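Zaston Kitchen Arm, Two Weeks In: Can It Do a Chore Yet?

By Lindsay Waaka
Feb 17, 2019

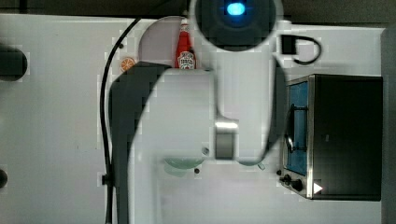
The arm at work over the table, with the ketchup, the green bowl and the toaster oven all in reach.

I have wanted a machine to clear my kitchen table since I was nine years old, so when Zaston agreed to lend me their tabletop arm I said yes before I'd read the email to the end. It sells for $1,890 (gulp), plus another $172 if you want the softer fingertips, and you do want the softer fingertips. I'll get to that.

Setup took me most of an evening. The arm bolts down, the software goes on a laptop, and then you teach it by moving it through a job by hand while it remembers. My friend Ashwin Kurian came over to help and we had a great time for the first hour and a less great time after that, mostly because of the calibration screen, which kept sending us back to step one without saying why. The manual has a page on this. It tells you to restart.

Once it was running I gave it the kind of stuff I do every day. Pick up the bowl, put it over there. Move the ketchup. Open the toaster oven.

Bowls first, because that's where it shines. A light plastic bowl is pretty much the perfect object for this thing — it has a rim to grab, it doesn't mind being squeezed, and if it gets dropped you just laugh and start over. By the third day it was moving mine across the table without any help from me, slowly, like somebody carrying soup on a boat. I loved watching it!

The ketchup bottle was harder. With the standard fingertips it would get hold of the bottle fine and then let it slide a little on the way up, so it came down crooked and tipped about half the time. The soft tips fixed most of that. I still wouldn't let it near glass.

Small food is hit and miss. Orange slices slid around when it pinched them from the side, and coming straight down worked better, but then it pressed too hard if I'd told it the wrong height. You have to be fussy about heights with this arm.

And then the toaster oven. I really thought a door would be easy! You grab the handle, you pull. But the door swings on a curve and the arm likes straight lines, so it kept tugging the whole oven across the table toward itself. I ended up putting a rubber mat underneath, and after that it got the door open on maybe one try in three. I never got it to turn a knob in a way I'd trust with real heat, so I did all the actual toasting myself.

Speed is the other thing. Clearing a bowl and a bottle takes me a few seconds. The Zaston needed a couple of minutes, and I was standing next to it the whole time with my hand near the stop button, so I'm not sure what I saved.

I also borrowed the cheaper Driko arm for a weekend ($525), and for plain lifting it's a fair little machine. It has a much shorter reach, though, and no built-in way to teach it by hand, so you're typing in positions. Not for me.

What I liked: quiet motors, teaching by hand, very good with bowls.

What I didn't: calibration, doors, the price of the fingertips, and how much table it eats up. We had dinner on the couch for two weeks.

If you like tinkering, or you have a workbench where the same part needs moving to the same spot all day, I can see it earning its keep. For the kitchen I'm sending mine back, and I'll try again when they've sorted out the door.

Rating: 2 out of 5 for chores, 4 out of 5 for fun.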